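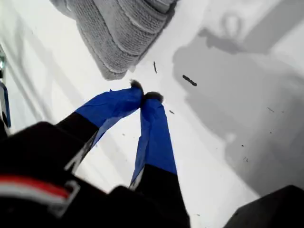

How to Bleed a Hydraulic Clutch by Yourself

If your clutch pedal feels spongy or the shifter fights you going into reverse, there's a good chance you have air in the line, and you can fix that in your driveway before lunch! I do mine every other October, and it still makes me happy to feel that pedal firm up again.

You'll need a fresh sealed bottle of brake fluid (check the reservoir cap for the type, usually DOT 3 or DOT 4), a flare wrench that fits your bleeder, a few feet of clear hose, a jar, rags and safety glasses. A helper is great but you can manage alone.

1. Park on level ground, set the parking brake and chock the rear wheels. If you have to raise the front to reach the bleeder, use jack stands.

2. Find the slave cylinder. On most cars it bolts to the outside of the transmission. If yours sits inside the bell housing, look for a bleeder poking out of the case.

3. Suck the old fluid out of the reservoir with a turkey baster (one you never plan to cook with again) and fill it to the line with new stuff. Keep rags over the fender. Brake fluid eats paint fast.

4. Push the hose onto the bleeder and put the other end in the jar, under an inch of clean fluid.

5. Press the pedal down by hand and wedge it with a piece of wood against the seat. Crack the bleeder a quarter turn, let it spit, then close it.

6. Pull the pedal back up by hand, pump it slowly a few times and go again. Check the reservoir every four or five rounds. Let it run dry and you're starting over.

7. When the fluid comes through clear with no bubbles, snug the bleeder to the spec in your service manual, top off and put the cap back on.

Start the engine with the pedal down and try every gear, reverse included. My old hatchback went from crunchy to buttery and I drove 42 miles just for fun.

Still soft? Look for wet spots around both cylinders. A leaking seal will keep letting air in however many times you bleed it.

Posted by Rafsan Begum, 2021-05-20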